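Chapter 7: Pull-Up Resistors and the Floating Input

By Tormod Blomqvist
2003-05-18

I lost most of a February weekend to a single push button, so let me save you the trouble! I had wired one side to 5 volts and the other to an input pin on my little Dekar board, and I figured the pin would read high when I pressed and low when I let go. Pressed, it was fine. Let go, and it flickered like mad, even when I just waved my hand near the wire.

What I had was a floating input. With the button open, the pin was connected to nothing at all, and a pin like that picks up whatever stray charge wanders by. It needs a path to a known voltage. Put a resistor (10k is what I grab first) between the pin and 5 volts, and move the button so it connects the pin to ground. Now the pin reads high at rest and low when pressed. Yes, that's backwards from what you'd expect, and you'll get used to it.

Can you use a smaller resistor? Sure, but with 300 ohms you'd burn over 16 milliamps every time somebody leans on the button, and on batteries that hurts.
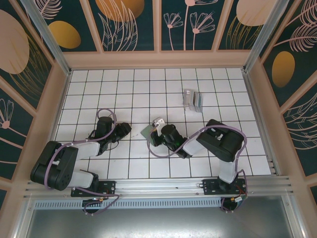
7.1 Choosing a Value

Start with the current you're willing to waste, then work back with Ohm's law.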